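5.3 Fingerblöcke prüfen, reinigen und wechseln

Dieser Abschnitt gilt für den Handgreifer Pliden ab Hardwarestand 2 mit Kamerahalter Brerwood. Die Arbeiten dürfen ohne Ausbau der Kamera durchgeführt werden. Für den Wechsel der Führungsbuchsen siehe Abschnitt 5.5.

Stand: 4. April 2026

Intervall: Sichtprüfung alle 200 Greifzyklen, Reinigung alle 400 Greifzyklen sowie nach jedem Einsatz mit staubendem Greifgut.

Benötigt werden:
Innensechskantschlüssel aus dem Beipack
fusselfreies Tuch
weicher Pinsel
Isopropanol
Fühlerlehre
Ersatzblöcke links/rechts (nur paarweise lieferbar)

VORSICHT
Quetschgefahr zwischen den Fingern. Akku vor Beginn der Arbeiten entnehmen und Auslösehebel einmal vollständig durchziehen, damit die Rückstellfeder entlastet ist.

Sichtprüfung

1. Greifer ganz öffnen und über eine ebene, helle Unterlage ohne Muster halten. Geeignet ist eine Tischplatte oder die Rückseite der Kalibriertafel Nosow.

2. Kamerabild in der Ansicht »Wartung« aufrufen. Die Belichtungsautomatik bleibt eingeschaltet.

3. Stellung der Finger im Bild kontrollieren. Beide Spitzen müssen auf gleicher Höhe liegen, die Innenflächen schräg zueinander stehen. Ein weicher Schatten zwischen den Fingern ist zulässig und beeinflusst die Auswertung nicht.

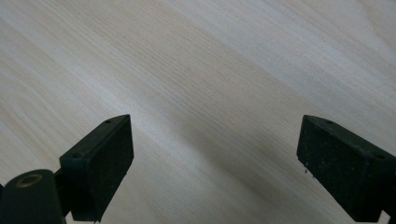
Abb. 5-4: Finger geöffnet über heller Holzfläche, Kamerabild. Staubreste an der Innenfläche des rechten Fingers.

4. Innenflächen auf Staub, Abrieb und Ausbrüche prüfen. Lose Partikel sammeln sich bevorzugt an der unteren Kante der Blöcke — dort auch bei sonst sauberer Fläche nachsehen.

5. Schraubenlöcher an der Oberseite beider Blöcke auf Risse prüfen. Gerissene Blöcke nicht nachziehen, sondern ersetzen.

Reinigung

6. Lose Partikel mit dem Pinsel von der Spitze zum Fingerträger hin abbürsten. Keine Druckluft verwenden.

7. Innenflächen mit leicht angefeuchtetem Tuch abwischen und 25 Minuten ablüften lassen. Die Oberfläche der Blöcke ist matt und leicht strukturiert; sie darf nicht poliert oder geschliffen werden.

Hinweis: Isopropanol nicht in die Lagerstellen der Finger laufen lassen. Bei Geräten, die vor Februar ausgeliefert wurden, ist das Fett dort nicht lösemittelbeständig.

Wechsel

8. Beide Schrauben des Blocks lösen, zuerst die hintere. Block nach oben abnehmen.

9. Auflagefläche am Fingerträger reinigen, neuen Block ansetzen. Kennzeichnung L bzw. R auf der Unterseite beachten.

10. Schrauben wechselweise handfest anziehen. Der Block darf sich danach nicht mehr verdrehen lassen.

11. Zweiten Block ebenso wechseln. Gemischte Paare aus altem und neuem Block führen zu einem Versatz der Spitzen beim Schließen.

12. Greifer von Hand schließen und Spalt zwischen den Spitzen mit der Fühlerlehre messen. Zulässige Werte siehe Tabelle 5-2.

13. Akku einsetzen, in der Software Doãn den Menüpunkt »Nullpunkt Öffnungsweite« aufrufen und den Anweisungen folgen. Erscheint Meldung 59, ist der Auslösehebel nicht in Ruhelage; Hebel loslassen und Vorgang wiederholen.

14. Wechsel mit Zyklenstand im Gerätebuch eintragen.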